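Home | Guides | Set-up | Support

Wednesday, August 24, 2022
By the Skastia guides team

4. Teaching the Pernach arm a tidying chore

1. Clear the bench and put down one small carton and one tray.
2. Choose "Carton to tray" and set the speed to 3.
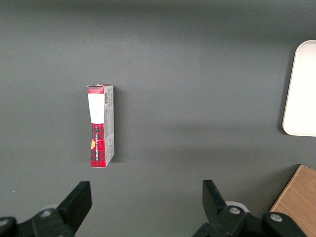 3. Press Start and keep your hands away until the arm is parked.

Note: Folding laundry is still too hard for this model. Please do not expect it yet.

Caution: Do not load more than 700 grams. If error 303 shows, press Stop and repeat step 2.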